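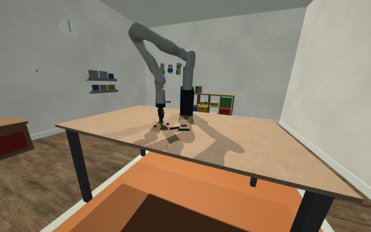

Andcombe Robotics Club - Spring Progress Report to the Filluritz Fund

April
By the club advisor

Hello again from the club room! You asked for something readable this time instead of the spreadsheet, so I'm going to tell you how it's been going and put the money part near the end, where you can find it.

We have 17 students on the roster right now, mostly sophomores and juniors, and they've spent the spring on the block-sorting project we described in the application. The students named it Bucur (I wasn't consulted, and I've gotten used to it). The whole thing runs in simulation. The arm, the table, the little colored blocks, the room around them with its bookshelf and wall clock - all of it lives on the computers in our lab, and a student can wreck a run at 3:30 and have a fresh one going a minute later. That was the big selling point back when we wrote to you, and I still think it was the right call for a first-year club.

So, where are we. The goal for spring was for the arm to go to a block the student picks by color, close the gripper on it, lift it, and set it down at a marked spot. Going to the block works. Closing on it works most of the time. Lifting is where we've lost the most afternoons, and I'd love to tell you it's one bug, but it's a pile of small ones. The fingers on our gripper are narrow, and the smallest cubes are tiny, so if the target point is off by a hair the cube squirts out sideways and slides across the table. The kids think this is hilarious. The longer blocks have the opposite trouble: they're easy to find and easy to touch, but if one is sitting at an angle and the wrist doesn't turn to match, the fingers come down on top of it.

The fix for the angle problem came from a pair of juniors who got tired of waiting for me. They wrote a routine that works out which way a block is pointing and turns the wrist before the arm comes down. It was a mess to read, and I made them rewrite it twice, and they were pretty sore with me about the second one. The version we have now is something the sophomores can open and follow, though, and two of them have already changed it.

We log every attempt. As of this report the log has 2,000 of them, and 600 came from one stretch over spring break when the students left the script running on the lab machines. I was nervous about that (I drove over once just to check on it). Going through that log turned into its own little project. The students had to decide what counted as a successful pick, and that argument took up an entire meeting. Does it count if the block gets lifted and then dropped? They voted no, and they went back and re-marked the old runs to match, which I didn't ask them to do.

One thing that slipped: the shadows. We wanted a group working on finding the blocks from the rendered picture alone, with no help from the simulator. The arm throws big shadows all over the tabletop, and the darker blocks get confused with them. The group has a partial answer and wants to keep going. I'd like to move this into fall and not rush it.

Now the money. The graphics card and the two refurbished computers are bought and working. The bus for the Nestasstead showcase in May is reserved. We have $60 left in the supplies line, and I'd like your okay to spend it on snacks and poster board for the showcase - please just reply to the email if that's a problem.

For the showcase itself, each group gets a laptop and a few minutes to run Bucur live. I suggested playing a recording as a backup and got outvoted. Come see it if you can make the drive!

I'll send the final report when school lets out, with the full log attached for anyone over there who wants it.

Contact the club | Copyright Andcombe Robotics Club | Back to top

Recent items
Winter progress report: getting the simulator installed
Nestasstead showcase: what families should know
How we mark a pick in the Bucur log
Fall sign-up and meeting times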